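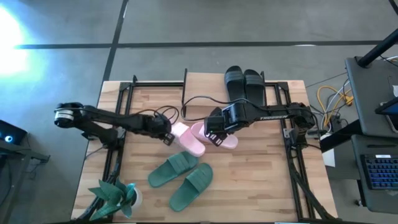 Two-arm cell at Drirnach returns to daily work after service

STUSTUSTON, 5/21/24 — The two-arm robot cell at the Drirnach workshop has been put back on its daily schedule following a full service of its arms, grippers and supporting frame, the workshop announced.

The cell, known within the organization as Rodar, is used for sorting and placing household items such as footwear. Its arms face each other across a wooden tabletop, with black metal rails running around the work area. Slide sandals are among the items regularly handled there.

The service was scheduled after the cell had logged 1,643 hours of operation. According to the workshop, the operating record showed a gradual rise in missed grasps on the right side during the preceding weeks. No part had failed, but the decision was made to inspect both arms together so that their settings would stay matched.

Staff began with the cables. Each arm carries its lines in a loose arch near the wrist, and the length of that arch has to be set by hand. A loop that is too short pulls on the wrist at full reach, while one that is too long can drop onto the table. The cable on the right arm was released, checked along its full length and fastened again with additional slack. The left arm required no change.

The frame was inspected next. A total of 122 fasteners were checked against the assembly sheet, and those found below the required torque were tightened. The rails serve as the reference for the position of the table, and a small shift in one corner affects every programmed placement. Two brackets were realigned as a result. 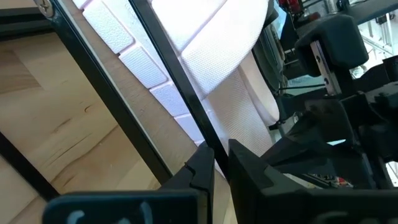

Rodar Newsroom

The grippers received the most attention. Their black fingers close on soft and uneven objects for much of the day, and the inner edges are subject to wear. Each pair was cleaned, closed slowly under low force and examined for an even gap. Fingers are marked by hand in white, and staff are instructed to renew the marks whenever they begin to fade.

Following the mechanical work, the wrist camera views were compared with stored reference views. The fingers must appear in the same position at the bottom of the view each time the arm is started. One camera mount was found to have turned slightly and was corrected before calibration was repeated.

The cell was then run at reduced speed for more than 10 hours with shoes, sandals and padded items. The workshop reported that the right arm's results were again in line with those of the left and that normal speed was restored the next morning.

A revised maintenance sheet has been issued to all operators. It calls for a check of the cable arches at the start of each shift, a weekly cleaning of the fingers and a monthly inspection of the frame. Cable routing on the floor between the table and the operator desks is to be reviewed separately — a rigid cover is under consideration.

The work was carried out by workshop staff with spare parts held in the Hämmerli storeroom. The next full service of the cell is planned for September.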